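Games > Mobile > Puzzle > Umau

Umau
4/16/26 | By Ada Pagano
3 comments | 40 shares

Umau is a tile-matching puzzle game for phones and tablets, developed and published by Hindberg. It was designed by Kam-wah Tsai, who had earlier worked on the studio's word game Shabalala. The game is free to download and is supported by ads and by a one-time purchase that removes them.

Gameplay

The player is given a board of face-down tiles and turns over two at a time. Matching tiles are cleared, and tiles that do not match are turned back and moved one space to the left. A level ends when the board is empty or when the player runs out of turns. The main mode has 100 levels split into seven chapters. Each chapter adds one new tile type, such as the locked tile, which can only be cleared after both of its neighbors.

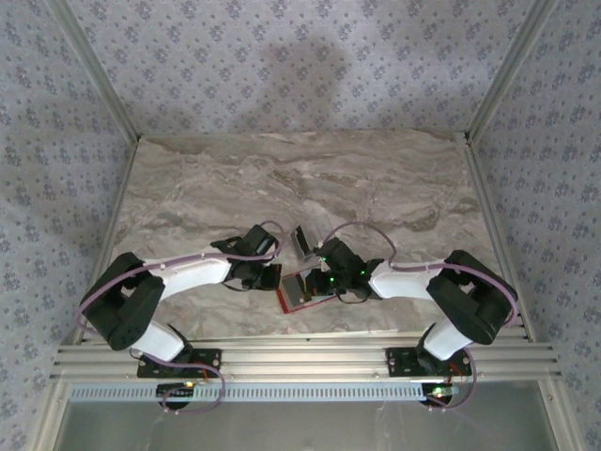 Mobile and Puzzle Games Department

Development

Tsai began work on Umau as a card game played on paper. An early phone version had no turn limit, and testers found the later levels too easy. The limit was added in January, along with the daily board, which is the same for all players and can be tried three times. The music was carried over from Prukthorpe, a racing game that Hindberg had canceled.

Release and updates

The game first came out on phones, with tablet support added in the second update. Two-player matches followed. In this mode both players share a board and take turns, and a player who makes a match goes again. Progress can be moved between devices with a Hindberg account, but daily board scores stay on the device where they were set.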